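How Does a Robot Pick Up a Toy?

A big arm, a gray bin and a few things to grab. Easy, right?

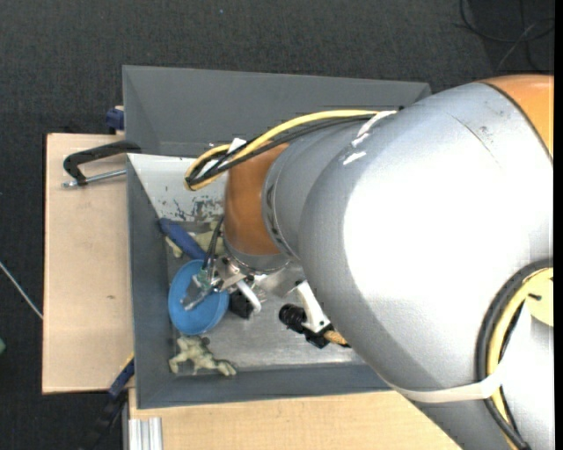
Fingers or suction?

You can pick up a lid without thinking. A robot has to think about it quite a lot, and then it may drop the lid anyway.

At the Kershaw workshop, the team tests different robot hands, called grippers. The one with white fingers is named Oretti. It pinches things, like you do when you steal a french fry. Its rival, Lomby, has no fingers at all. It sucks things up like a very fussy vacuum cleaner.

Each gripper gets 126 tries at emptying the bin. Here is how they did in July:

Oretti dropped 8 things.
Lomby dropped 34 things.

So Oretti wins? Not so fast. Lomby is great with a flat, round lid - it just sticks on and lifts. Give it a toy figure with arms and legs poking out and the air leaks in around the bumps. Then Lomby lets go and looks as if it meant to.

Why clamp the bin?

A strong arm can shove a bin right across a table. Clamps hold it still, so both grippers get a fair test.

Try it yourself

Put 3 small toys in a box. Pick them up using only two spoons. Now do it with your eyes closed, and you will feel a bit sorry for robots.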